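Testing Whether a Machine Can Handle Folded Laundry
Household Chores Guide, Part 4
Prepared by Randa Sabbagh, Skelavholm Home Automation Program

This guide explains how to run a basic laundry handling test in an ordinary bedroom. It is written for program staff and for partner households. No programming experience is required.

Folding receives most of the public attention, but the steps that follow it are just as demanding. A finished stack must be gripped, lifted and set down again without coming apart. In the Lodhi trials, which covered 597 attempts, machines completed this step without human help 353 times. A person does it while thinking of something else.

Before you begin

Use a made bed with its usual spread and pillows. Do not clear the room. A patterned quilt makes it harder for software to find the edge of a garment, and results from a bare table do not carry over to a home.

Step 1. Prepare the stacks
Fold towels and clothing as the household normally would. Mix thick and thin items. Leave frayed hems and loose threads as they are.
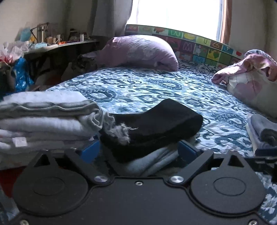

Step 2. Approach from the side
Open the fingers wider than the stack is tall. Bring them in level with the bed and stop before they touch the cloth. Thick towels compress a good deal before they resist, so a grip that looks firm may hold only the outer layer.

Step 3. Close and lift
Close slowly until the lower layers stop shifting. Raise the stack to the height of a pillow, hold it for a count of five, and lower it. Record a failure if any item slides out or if a fold opens.

Step 4. Check the fingers
Open the fingers fully and inspect them after each lift. Lint on the gripping surfaces reduces friction and can hide the contact point from the camera. Remove it by hand and note it on the record sheet. 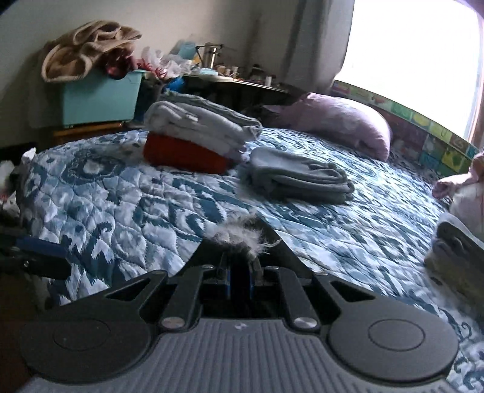

Step 5. Repeat with flatter items
Thin garments laid in overlapping layers are the most difficult case. The Ciritz software treats them as one object and often drags the top layer away from the rest. Allow extra time for this part of the test.

Reading the results

A household should not rely on a machine for this chore unless it succeeds in at least 80 percent of lifts. The Nostadia controller has reached that level with towels only. For mixed clothing, a person should remain in the room and be ready to stop the test.

Completed record sheets may be returned to the program office through the end of August. Part 5 covers placing stacks in drawers.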